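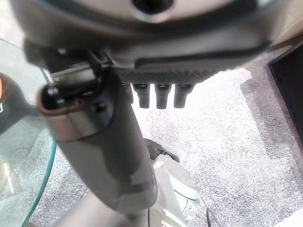 Item 4: gripper housing, lower plate and the three pegs, with the gray cylinder at the left.

Ratus build, shop check before powered work
Place: Wondville shared workshop
Date: 2024-04-21
Checked by: Lesia Semeniuk
Read by: Shahnaz Majumder

1. Emergency stop within reach of the person who stands nearest. OK.
Comment: I pressed it 2 times and the arms lost power both times. Please do not hang jackets over it again.

2. Supply and fuses. OK.
Comment: Label on the supply box says 200 W, our note from January says 223 W. I believe the label. Shahnaz, please correct the note.

3. Screws on shoulder and elbow covers. OK, one repeated.
Comment: The left elbow cover needed a quarter turn more. I marked it with paint pen, so next time we see if it moves.

4. Gripper housing and plate. OK with remark.
Comment: No play in the three pegs when I push them with a finger. The plate with the small crosshatch pattern collects dust, brush it before each session. Do not use oil there.

5. Cables near moving parts. NOT OK.
Comment: The black wires from the legs lie free on the carpet, and one black cable makes a wide loop under the left hand. A person can step in it. I ask to tie them before the next walk test. The cable clips from Curkthorpe are in the second drawer.

6. Hands. OK.
Comment: Left hand was open, fingers spread, for the check of the thumb. Right hand was holding a brown paper or cardboard piece for the grip check. The glass table is very near to this hand. Keep the arm speed on low while we work beside it. 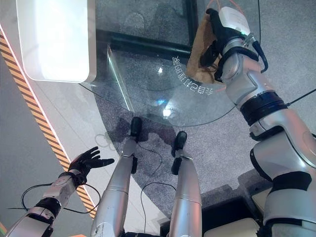 7. Floor marking. OK.
Comment: Yellow and black stripe is still well attached. Visitors stay on the smooth gray floor, also when they only want to look quickly.

8. Spare parts. Open.
Comment: The Chornovol order is not complete, we miss one bag of joint screws. I wrote to them.

Result: powered work with arms is allowed. Walk test is not allowed until item 5 is closed and signed by Shahnaz or by me.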